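Galerie – Le poste de tri automatisé de l'atelier de Sikmont

Accueil > Vie des ateliers > Galeries

Depuis le mois de juin, l'atelier de préparation de Sikmont exploite un poste de tri par bras robotisé, destiné aux retours d'articles divers. La présente galerie rend compte du travail tel qu'il se pratique au poste et des changements intervenus dans l'organisation de l'équipe. Elle complète la note d'information remise au personnel avant la mise en service.

Le tri des retours figurait parmi les tâches les plus répétitives de l'établissement. Un agent prélevait les objets un à un dans un bac, les identifiait puis les répartissait selon leur destination : remise en stock, contrôle ou rebut. Au cours du dernier mois de fonctionnement entièrement manuel, 649 retours ont été traités de cette manière. Les relevés du service de santé au travail faisaient état de douleurs à l'épaule et au poignet, ainsi que d'une lassitude exprimée lors des entretiens annuels.

Le projet, désigné en interne sous le nom de Brinelel, a été conduit par Duygu Çınar, responsable des méthodes, avec le concours de Grigore Iordache pour la partie mécanique. Les agents du tri ont été associés au choix des objets de référence. Ils ont notamment demandé que les essais portent sur des articles souples autant que rigides, les premiers étant les plus difficiles à saisir sans les plier ou les laisser glisser. 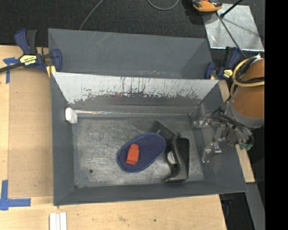
Pince articulée engagée dans le bac de prélèvement, où sont regroupés un article textile bleu marine, un petit objet rouge orangé et un objet noir brillant en plastique. Des serre-joints bleu et noir sont fixés de part et d'autre, à la jonction des deux bacs.

La conduite du poste est assurée à tour de rôle. Chaque période de surveillance est limitée à 20 minutes, après quoi l'agent rejoint le contrôle qualité ou l'expédition. Cette rotation, proposée par Flora Tosh au nom de l'équipe du matin, a été retenue à l'issue de la phase d'essai. Elle répond à une difficulté que le cahier des charges n'avait pas prévue : surveiller une machine pendant une matinée entière fatigue autrement que le tri manuel, mais fatigue tout autant.

Les compétences attendues ont également évolué. La fiche de poste mentionne désormais l'arrêt et la reprise du cycle, la lecture des messages de défaut et la consignation des prises manquées dans le registre. La formation correspondante compte 20 heures, réparties entre la salle et l'atelier. Sebastian Dobre, agent de tri devenu référent du poste, accompagne les nouveaux arrivants. « Je connais les objets, le bras ne les connaît pas. Une bonne part de mon travail consiste à noter ce qu'il saisit mal et à le signaler aux méthodes », indique-t-il.

Aucun emploi n'a été supprimé à l'occasion de cette installation. Deux agents ont rejoint, à leur demande, le contrôle qualité – un secteur où les délais s'étaient allongés. Les représentants du personnel ont néanmoins souhaité que la question des effectifs soit réexaminée avant toute extension du dispositif, et la direction s'y est engagée par écrit.

Le registre du poste comporte à ce jour 185 signalements, dont la majorité concerne des articles plats ou superposés. Sadao Sugiyama, chargé de la maintenance, en assure l'examen avec l'équipe du matin. Les propositions de modification peuvent être déposées auprès de lui ou inscrites directement dans le registre, à la disposition de tous les agents à l'entrée de l'atelier.

Rubrique : Organisation du travail
Contact : service des méthodes, site de Sikmont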